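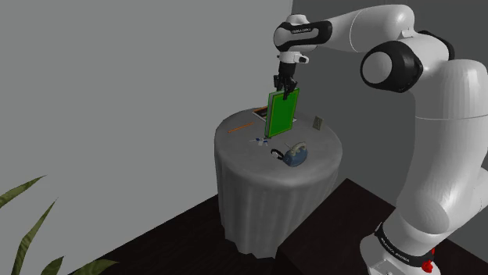

*A rendered scene from the Vomberg simulation package, with the arm holding a green book over a draped table.*

# Practice before the parts arrive

**Vomberg sells robot arm software to people who may not own a robot arm yet. We spent a summer with it.**

By Mackenzie Pelletier
23 August 2023

The loading bar on Vomberg takes a while the first time. After that, a room comes up on the screen with an arm in it, a table with a cloth on it, and a handful of household things to pick up. You choose an object, choose a place to put it, and press run.

Vomberg is a simulator for tabletop robot work. It comes from a small company in Trurlow that used to do contract programming for packaging lines and still does some. The package costs $949 a year for a single seat and includes the simulator, a library of rooms and objects, and an export tool that turns a finished routine into a program for a physical arm. A free trial runs for 34 days. There is no monthly plan.

The people it is meant for are a mixed group. Some are teachers with one arm and a full class. Some run small shops and are thinking about automating one dull job. A few are hobbyists, though the price will put most of them off.

## Getting started

Installation was simple on the office desktop and a nuisance on my laptop, where the graphics driver had to be replaced twice. The company says an ordinary gaming computer is enough. I would want one with a good fan.

The opening tutorial has you move a block from one side of a bare table to the other. It is well written and short. The second puts a cloth on the table, and the third adds clutter. By the fourth you are working in furnished rooms with odd-shaped things standing close together, and the software stops helping unless you ask.

Books come up early in the lessons, and they are harder than I expected. A book standing upright can be gripped along its top edge with narrow fingers, but only if the fingers come down square to the cover. Come in at an angle and one finger lands on the front while the other misses. My first few tries knocked the thing flat. The replay tool let me step back through each failure and look at it from any side, and that was how I found that I had set the wrist a few degrees off.

The clutter matters more than it looks. A pencil on a cloth is thin enough that a small height error sends the fingers into the table. Something with an arched handle looks easy to grab until you work out which direction the wrist has to turn. Vomberg lets you swap objects in and out of a room, and the library has 85 rooms at present, most of them kitchens, offices and plain studio corners with a potted plant or two.

## What it does well

Contact is the strong point. When the fingers close on something, the software works out how much each one is pressing and shows it in a side panel. You can set a limit and the run will stop if you go over it. I left this off for the first week, which was a mistake.

Planning is good too. Ask the arm to carry something across a crowded table and it will offer several paths, with the slowest listed first. The paths take the elbow into account as well as the hand. On cheaper programs I have had the gripper sail over everything while the elbow swept the shelf behind it.

The lighting is flat and the rooms are plain. Walls are gray, floors are dark, and nobody will mistake any of it for a film. It runs at a steady speed, and I stopped caring about the looks after an hour or so.

## What it does badly

Cloth is the weak spot. The table covers hang in nice folds, but they are treated as solid. Push on one and nothing gives. Anyone planning to handle towels, bags or clothing should look elsewhere for now. Sheldon Penner, who leads product work at Vomberg, told me soft materials are being worked on and would not give a date.

"We could put something out that looks right and behaves wrong," he said. "Customers would build on it, and then they'd be angry with us, and they'd be right."

Saving is clumsy. Each routine is stored with a full copy of its room, so a folder of small experiments gets large fast. There is a setting to turn this off. It is on the third page of a menu called Advanced, and it resets itself when the program updates.

The export tool supports fewer arms than I would like. The list grew in May, and the company publishes it on its site. Check it before paying. If your arm is missing, you can still use the simulator, but you will be rewriting the routines by hand.

## From screen to shop

To see how well the export holds up, I went to Plurimville, where Deák runs a repair and rebinding business for school libraries. The shop bought a Vomberg seat in the spring and a used arm a few weeks later. The arm has one job. It takes finished books from a rack and stands them in a shipping tray.

The routine was built on the computer before the arm was delivered. Once the arm was bolted down, it took an afternoon of measuring to match the real rack to the simulated one. On the day I visited, the shop had a batch of 48 books ready. The arm got through them with two stops, both caused by glossy covers that slid a little in the fingers. The fix was a slightly higher grip force, changed in the simulator first and then sent over.

The shop's owner was calm about the whole thing. The arm is slower than a person, she said, but the person can now be sewing.

## Should you buy it?

For a school or a small business with a supported arm, or one on order, yes. The lessons are solid, the contact panel is useful from the first day, and the exported routine I saw needed only small changes.

For anyone working with fabric, wait. For home users, take the trial, and start it when you have a few free weekends, as the days count down whether you open the program or not.

*Vomberg, single seat, $949 per year. Windows and Linux. Support by email is included, and phone support costs extra.*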